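Home | Guides | Your trip | Downloads | Contact

Section 7: Setting up a shared trip journal

Posto keeps the photographs, notes and route from a group trip in one journal. One person sets the journal up and the others join it. Do this at home if you can, as the first map download is large.

Creating the journal

1. Open Posto and tap New journal.
2. Type a name for the trip. The name can be up to 32 characters long and can be changed later.
3. Enter the first and last day. If you don't know the last day, leave it blank.
4. Tap Base and choose the place where you will spend the first night. If it isn't listed, drop a pin on the map.
5. Tap Save.

Note: The base sets the clock for the whole journal. If your route crosses into another time zone, add a second base for that part of the trip before you travel. Entries already written keep their old times.

Inviting the group

6. Open the journal and tap People, then Invite.
7. Send the code to each traveller. A code works for 11 days.
8. When a traveller joins, set them to Writer or Reader. Writers can add entries and photographs. Readers can only look.

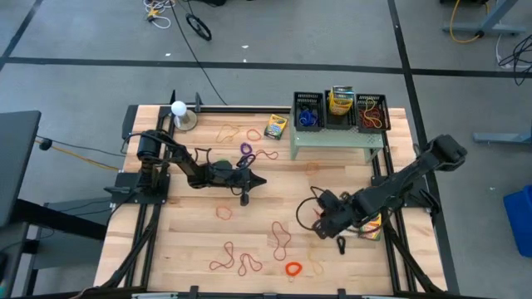 A traveller who goes home early should stay in the journal as a Writer until their photographs have uploaded. Removing them sooner deletes anything still waiting on their phone.

Downloading maps

9. Tap Maps, then Add area.
10. Drag the corners to cover your route. The Cirska valley map, for example, takes up 213 MB and includes the footpaths as far as Chou.
11. Wait for the green tick before closing the app.

Caution: Offline maps show paths and shelters as they were on the day of download. They do not show closures, snow or high water. Check locally before setting out.

Adding entries on the road

12. Tap the plus sign and choose Note, Photo or Stop.
13. Write the entry. Without a signal it is marked Waiting and is sent the next time you connect.
14. To move an entry to another day, press and hold it, then pick the date.

Note: If two Writers edit the same entry offline, both versions are kept. The journal's owner chooses between them under Review.

Guide written by Meenakshi Chaturvedi, Preltside. Maps section checked by Brunello Mazza. Last changed 10 January 2024.

Next section: Printing your journal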